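Cellule de manipulation : questions fréquentes sur les règles d'utilisation

Mise à jour : 30 avril 2019. Ces réponses s'adressent aux équipes de Statov et aux sites de Parkeo et Baudry qui utilisent la cellule d'essai de poussée. Elles complètent la consigne de poste, qui reste le document applicable en cas de doute.

Qui peut lancer un essai ?

Toute personne inscrite sur la liste d'habilitation tenue par Armelle Pons. L'habilitation est valable 7 mois et se renouvelle après une mise en situation au poste. Un visiteur peut assister à un essai, mais il ne touche ni au boîtier de commande ni aux pièces.

Où faut-il se tenir pendant le mouvement ?

Derrière le ruban jaune et noir collé au sol, y compris en vitesse réduite. On ne passe pas le bras au-dessus de la table tant que le voyant de mouvement est allumé. Si une pièce tombe, on la laisse par terre jusqu'à l'arrêt complet.

Faut-il une évaluation des risques pour un outil aussi simple ?

Oui. Une tige à bout arrondi présente moins de danger qu'une pince, mais elle peut coincer une main contre le plateau. L'évaluation porte sur l'application complète : bras, outil, pièces, plateau et tâche. Tout changement d'outil oblige à la reprendre.

Comment disposer les pièces avant de commencer ?

On les répartit sur le plateau en bois en laissant un espace libre entre elles, pour que la tige puisse descendre sans toucher une pièce. Les couleurs et les formes peuvent se répéter, à condition que la consigne donnée au robot désigne les deux : « le cylindre vert » et non « le vert ». 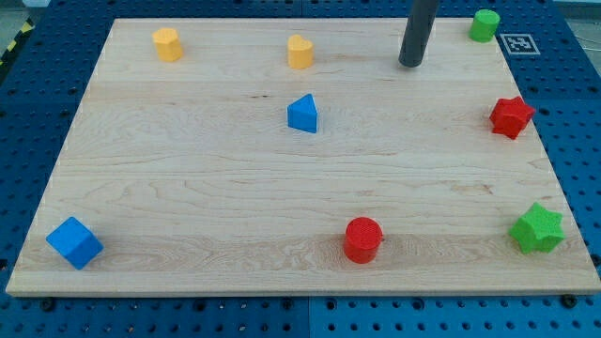

Peut-on déplacer le plateau ?

Non, sauf intervention de maintenance. Les fixations du bord avant se contrôlent à la main, robot arrêté, à chaque prise de poste. Si le plateau a bougé, même légèrement, il faut refaire le calage avant tout essai.

À quoi sert le marqueur noir et blanc ?

À recaler la position de la table. Il doit rester propre, plat et entièrement dégagé. Pas d'adhésif dessus, pas de produit abrasif. Un marqueur rayé se remplace et le remplacement est noté au registre.

Quand faut-il arrêter un essai ?

Dès qu'une personne franchit le ruban, qu'une pièce se coince sous la tige ou que le bras s'écarte de la trajectoire attendue. L'opérateur n'a pas à justifier un arrêt. La reprise se fait après 15 secondes d'immobilité et un contrôle visuel du plateau.

Que doit contenir le registre ?

Le nom de l'opérateur, la version du programme, la consigne donnée et les arrêts éventuels. Depuis août, les fiches se remplissent dans Trendcombe. Les fiches papier ne sont plus acceptées, sauf panne du réseau.

À qui signaler un incident ?

À Armelle Pons, poste 46, le jour même. Un contact avec une personne se déclare dans tous les cas, même sans blessure.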